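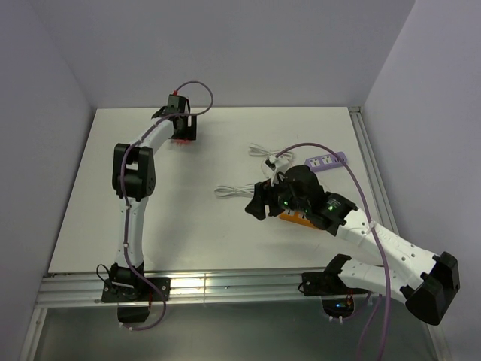
The slow ferry to Nemau

There are two ways to reach Nemau. The fast boat takes an hour and a half and has seats that recline. The other one leaves when the onions are loaded. I took the onions.

My ticket cost less than the sandwich I ate while waiting, and the man who sold it to me wrote the departure time on the back in pencil, which I ought to have read as a warning. By mid-morning we had a deck full of sacks, two mopeds, a wardrobe and a retired surveyor from Flendthorpe named Kieran Whiteley, who was making the crossing for the ninth time and had brought his own cushion.

"You'll want to sit on the left," he said. I sat on the left. The sun came round and cooked us both for three hours. He had meant the left on the way back.

Nemau has 460 residents in winter. In September, when I went, the day trippers come over from the mainland, walk to the lighthouse, photograph it, discover it is locked and walk back. They are gone by five. The island then puts its chairs out.

I stayed above the bakery, in a room let by Dörte Grube, who came for a fortnight in her twenties and is still, as she puts it, deciding. The room has a bed, a hook and a view of the harbour if you stand on the bed. The bakery starts work at four in the morning. By the second day I had stopped minding, mostly because a warm roll appears outside the door at six, wrapped in yesterday's paper. I learned a good deal about mainland football.

What do you do all day? You walk, to begin with. The coast path runs right round the island and is signposted by someone with a generous idea of what a kilometre is. The northern stretch climbs 218 steps to a chapel with a bench outside it, and I can report that the bench is excellent. From there the path drops through terraces of figs to Maldonado, which the map shows as a village and which consists of five houses, a well and a café.

The café is the reason to go. Syahrul Oei cooked on container ships before he came ashore, and he serves whatever he feels like serving. I had grilled mackerel with a green chilli relish that made my ears ring. The couple at the next table asked for a menu and got mackerel too. Bring cash, and don't ask for ice.

Swimming is best at Dristura, a shelf of flat rock on the western side where a ladder goes down into deep, very clear water. There is no sand and nowhere to hire a lounger. There is Rafferty Thibodeaux, a sculptor of advanced years who swims there every morning and will tell you the water is warm. It isn't. I went in on his word three days running, so I can't put all the blame on him.

Evenings are short. There is one bar, and it shuts when the last customer looks tired. I once looked tired at half past eight and was not popular.

I went home on the fast boat, having a train to catch. The seats do recline. A screen played a film about the island, with a drone swooping over the chapel and some guitar. Whiteley was on the slow one, already out past the breakwater with his cushion, on the left.

Getting there: the fast boat runs twice daily until the end of the season, the slow ferry most mornings. Rooms above the bakery are booked in person at the counter. The café at Maldonado opens for lunch only, and closes when the fish is gone.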